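Trasora: Neue Greifplanung erkennt Henkel jetzt selbst

Mon 10 März - Trasora hat Version 13 seiner Planungssoftware freigegeben. Neu vor allem: die Henkelschätzung. Das Modul Didinetti sucht im Bild der Handgelenkkamera nach Griffpunkten und gibt sie direkt an den Bahnplaner weiter. Bisher mussten die von Hand gesetzt werden, pro Objekt.

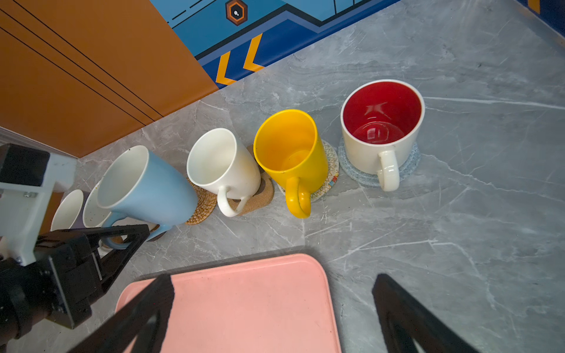

Sechs Tassen am hinteren Rand der Arbeitsplatte, aus Sicht der Greiferkamera. Foto: Trasora

Trainiert wurde mit fast 400 Aufnahmereihen, Schwerpunkt Küche. Schwierig bleiben verdeckte Henkel und glänzende Innenseiten, sagt Entwicklungsleiterin Golshifteh Khosravi. »Da rät der Planer manchmal noch.« Rechenzeit pro Griffvorschlag: 115 Milisekunden.

Update für Bestandskunden kostenlos, Schnittstelle zu Rezaei folgt im Oktober. Fragen zur Umstellung beantwortet Wilma Lennox vom Support in Ernamlow - am besten per Mail, Telefon ist diese Woche nur vormittags bestzt.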